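June, gone ten at night

Back from the Kerex bikes evening and too wide awake to sleep, so I may as well write it down while I can still remember which bike was which.

The short version is that the Vurnurar has gone up by 182 quid and I still want one. The longer version is that I spent three hours in a showroom drinking terrible coffee and talked myself in and out of it four times.

I got there early (I always do, it's embarrassing) and the new one was already on the stand by the window. They've done away with the old clocks and put in one small round dial, and the tank is slimmer where your knees go. I sat on it before anyone could tell me not to. Flat feet on both sides! On the old model I was always on tiptoe at the lights and praying for no camber. They've also moved the side stand forward a bit so you can reach it without kicking the gear lever, and whoever did that deserves a drink.

Kanokwan Tanasarn was doing the talk. She used to be in the workshop and now she does the selling as well, and she's much better at it than the chap before, mainly as she'll tell you what's wrong with a thing. She said the first service is early and it isn't cheap, and that the seat on the standard one goes hard after an hour. I asked about the comfort seat and she laughed and said everyone asks about the comfort seat. It's extra, of course. So are the heated grips, and the little rack, and the centre stand, and by the time I'd added it all up on the back of the leaflet I was cross.

Then out for a ride on the demo bike, just round the ring road and back through Rurkia. It was still light and lovely. The engine is so much smoother at low speed than mine, none of that lurching when you're crawling behind a bus, and it pulls properly from 3000 revs where mine is still thinking about it. The brakes want a firmer hand than I'm used to. I nearly sailed past the turning for the garage and had to do the most undignified wobble on the roundabout. Gears lovely, clutch light. Mirrors useless, all I could see was elbow. 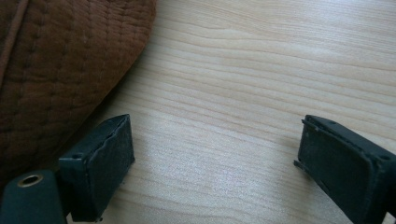
Brown quilting on the table.

Where was I. Mine. So I came home and looked at the poor old Thaweesak in the garage and felt like a traitor. It's got a patch of rust coming on the exhaust bracket and the left indicator only works if you've been nice to it, but it started first time all through the winter, even in that awful week when the car wouldn't. I've put 3332 miles on it since I had the top end done and it's hardly used a drop of oil. I don't think Kerex would give me much for it. Kanokwan was kind and said she'd have to see it in daylight, and I know what that means.

I could keep both? There's room if I move the mower. But then it's two lots of insurance and two lots of tax, and two batteries to keep charged, and I know perfectly well that one of them would sit under a sheet until spring.
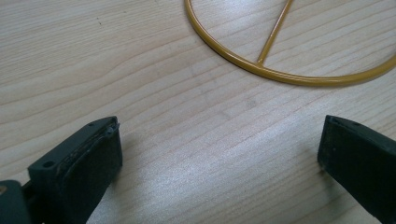
The other thing is the wait. If I order now it's some 10 weeks, and by then the best of the summer has gone and I'll be collecting a shiny new bike in drizzle. Or I hold off until the end of the year, when they'll want the demo one gone, and try my luck on the price. It'll have been thrashed by every Tom, Dick and Harry in town by then, me included. It does have the comfort seat on it already though, and the grips – I checked.

I've said I'll ring her by the end of the month. Must find the service book for mine before then, I think it's in the kitchen drawer with the takeaway menus, and get that indicator looked at whatever I decide. Also need new gloves, the right one has split along the thumb again and my hand was freezing on the way home.

Bed. Alarm's set for half six and I haven't even made my sandwiches.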